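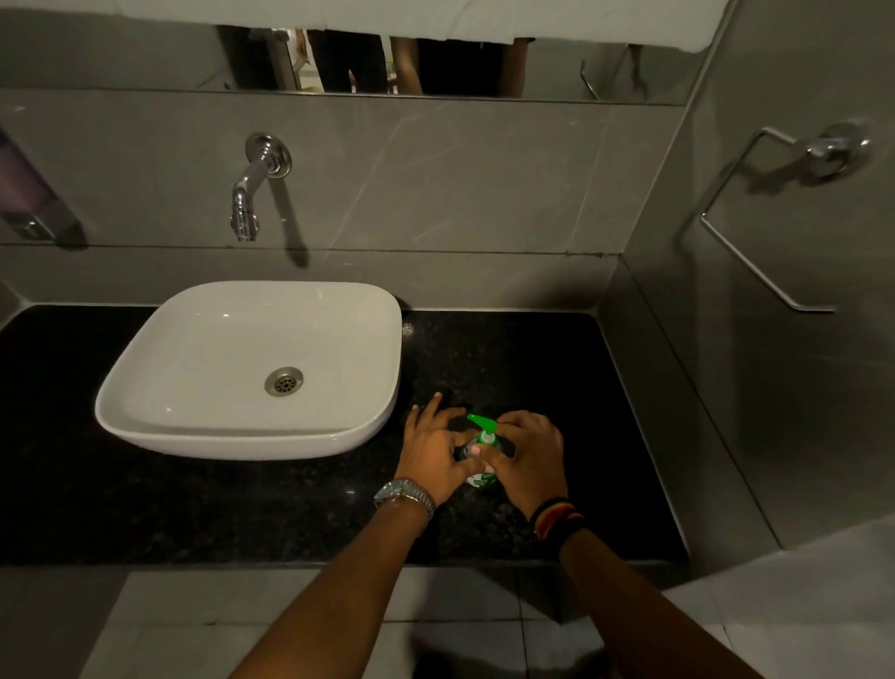 **yara_n** – 1 Aug 2019
Right, sit-on-top basins, yes or no? We've got to pick one for the downstairs loo by next week and I keep changing my mind. I love a white one on black speckled granite with the tap coming out of the wall, but does the rim get grubby?

**brurgate46**
Ours has been in since June and no regrets! Wall tap means no gunk round the base – bliss.

**cayetano_i**
Disagree, sorry. Black stone shows every drop in our hard water. I'd go paler.

**brurgate46**
Two minutes with a cloth, Cayetano!

**yara_n**
Leaning yes, then.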